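Nesting table

A nesting table is a small table made as part of a set, each one a little smaller than the next, so that the whole group slides together and takes up the floor space of the largest. Few pieces of furniture do so much with so little! A set can serve a roomful of guests and then fold itself back into a corner.

History

Graduated sets of small tables were popular in England by the late 1700s, when they were often called quartetto tables because they came in fours. The legs were slender, the tops were thin, and the smaller tables ran on narrow grooves under the larger ones. Makers loved them as a chance to show off, and surviving sets often have beautiful inlay on every top, even the ones that spent most of their lives hidden.

The form came roaring back in the twentieth century, when apartments got smaller and bent metal tube made light, strong legs cheap to produce. Designers at the Bauhaus gave each table its own bright color, so a pulled-out set looked like a fan of painted cards.

The Halliday sets

A lively regional chapter belongs to the town of Halliday, where the Wilberg workshop made sets under the name Unum. Its founder, Zoila Inga, sold them in pairs or threes, and the workshop's October catalog listed 115 combinations of top and frame. Lucero Ayala's history of the firm, Nanditska, is a delight to read and gives a whole chapter to table feet.

Construction

Open frames are the most common type today. Two rectangles of thin metal, joined by rails, carry a wooden top and sometimes a shelf, and leaving one side open lets the next table slide in. Solid wood sets use mortise and tenon joints instead, with a drawer-like runner on each side.

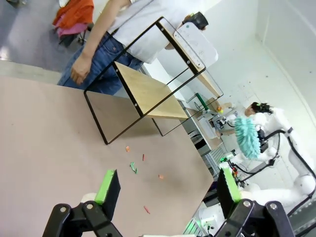 Side table with a black metal frame and light wood shelf, lying on its side.

Collecting

Complete sets are prized, and the smallest table is usually the one missing, having wandered off to become a plant stand or a footstool. Matching a lone table to its siblings is wonderful detective work, and collectors compare wood grain, screw types and even the wear marks left by years of sliding.

See also

Butler's tray
Drop-leaf table
Stacking chair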